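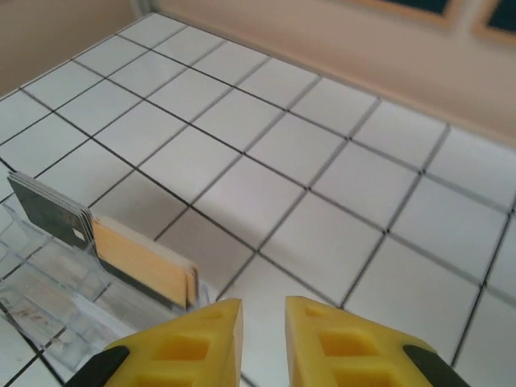

Soment BX-2 Ballot Box, rigid, with seal points

Product code: BX-2/335
Range: Polling station equipment
Supplied by: Billgate Election Supplies

The BX-2 is a rigid ballot box for council elections, parliamentary elections and referendums. It replaces the BX-1, which was withdrawn from sale in April. Lids and seals from the older model do not fit the BX-2 and should not be kept in the same store.

Specification

Body: moulded polypropylene, black or white
Capacity: 3000 ballot papers, A5, folded once
Slot: 123 mm long, with sliding shutter
Height with lid fitted: 335 mm taller than the stacking base
Seal points: four on the lid, one on the shutter
Handles: 2, recessed
Label panel: front and rear, takes A5 card

The capacity figure is for papers folded once and dropped through the slot. Long ballot papers, such as those used in list elections, fill the box sooner. Presiding officers should be told the working capacity for the paper in use before the poll opens.

Sealing

The lid closes on all four sides and is held by numbered pull-tight seals. The shutter stays open during voting and is sealed separately at the close of poll. The shutter seal can be fitted without disturbing the lid seals. Seals are sold in packs and are not included with the box. Dronditz seals and any other pull-tight seal with a tail no wider than the seal point may be used.

Record the seal numbers on the ballot paper account in the usual way. The box has no printed serial number. Authorities that need one can order numbered label cards.

Storage and transport

Empty boxes nest with the lids removed. Lids stack separately. Full boxes should be carried by both handles and should not be stacked more than two high in a vehicle. Clean with a damp cloth and mild detergent. Solvent cleaners will mark the label panel.

Options

Clear front panel (add suffix C)
Wheelchair-height stand, Chraibi pattern
Postal vote lid with wide slot
Numbered label cards, pack
Spare shutter

Ordering

Boxes are sold singly or by the pallet. Orders for a scheduled poll should state the polling date and a delivery address that is staffed during working hours. Unused boxes may be returned within the period shown on the invoice if the seal points have not been used.

Page last revised 25 September 2019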